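Robotic disassembly of household and office electronics

Robotic disassembly is the taking apart of used products by machine, usually so that parts can be reused or the materials sorted for recycling. It is one of the most interesting tests of whether robots can do everyday bench work, and desktop computers are among its favorite subjects. A desktop tower is cheap, easy to find and built from parts that most people could learn to remove in an afternoon, yet it holds nearly every problem that makes this kind of work hard for a machine: screws, latches, clips, connectors and loose wires, all packed into a metal box.

Background

Factory robots have put products together for decades. Assembly suits them well. The parts are new, they arrive in a known position, and the same motion can be repeated all day long. Taking things apart is a very different job. Used computers come back in many models and in every state of repair. A screw may be stripped or missing, a panel may be bent, and an owner may have added a drive or swapped a card years ago without telling anyone. The robot has to work with the machine it gets!

For this reason most disassembly is still done by hand, or skipped entirely in favor of shredding. Shredding is fast and recovers a good deal of metal, but it destroys memory, drives and cards that could have gone on working in another computer.

Tasks

Opening the case. Many office towers were designed so that a technician could service them without tools, with side panels held by a latch or a pair of thumbscrews. Robots manage these fairly well once the case is held still, though a panel that sticks can defeat a gripper that pulls at a slightly wrong angle.

Removing cards and memory. A graphics card sits in a slot and is often held at the rear by a clip or bracket. The robot must free the clip, grip the card near its edges and lift it straight up. Memory modules are smaller and need their end latches pushed outward first. Both tasks reward a gentle touch, and both have improved a great deal with arms that can sense force at the wrist.
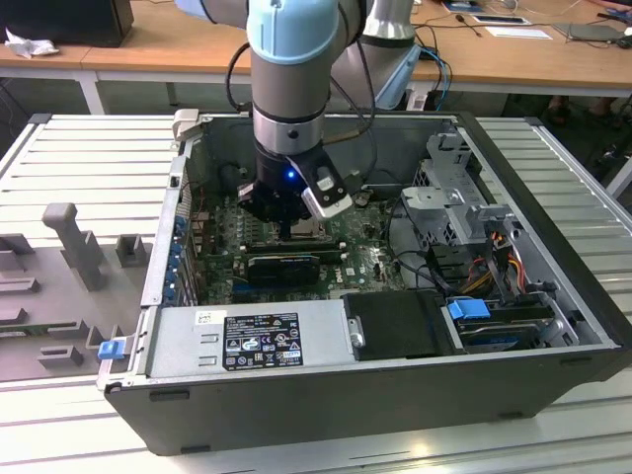
Removing drives. Drives in plastic carriers are a bright spot. A carrier gives the gripper something large to hold, and the drive slides out along a rail in one direction. Drives held by screws from below are much slower, as the robot may have to change tools or turn the whole case over.

Handling cables. Wires remain the hardest part. They bend, hide behind one another and never lie the same way twice. A person pinches a connector, feels the catch give and wiggles it free with hardly a thought. A robot needs to find the connector, work out which side the catch is on, and pull on the plug without dragging the wires along.

Halex trials

Among the more closely followed efforts is the Halex project, run by the recycling firm Grekar and led by engineer Bereket Yilma. In July its team began a set of 60 trials on used office towers, with a single arm asked to remove the memory, one expansion card and one drive from each. The arm finished 22 towers with no help. In most of the others it completed part of the job and stopped at a connector or a stuck latch, where a worker took over and then handed the tower back.

The average unaided run took 654 seconds. Yilma, in project notes dated 27 November 2019, called this "slow, but slow in a way we understand," and pointed out that much of the time went to looking again after each move. A second round is planned with 700 towers and a new finger shape made by Femum, a small tool shop.

Prospects

Full disassembly of any computer by any robot is still out of reach. Shared work is much closer. A worker can unplug the cables in a few quick motions and leave the lifting and sorting to the arm, which never tires of it. The tool shop Olaniyan has also built clamps that grip cases of several widths, so fewer towers need to be set up by hand.

The same skills matter well beyond recycling. A machine that can ease a card from its slot has learned something useful for changing a filter, clearing a jammed printer or replacing the battery in a smoke alarm. None of these is a routine job for a household robot yet, but the pieces are coming along quickly, and the humble desktop tower makes a wonderful place to practice.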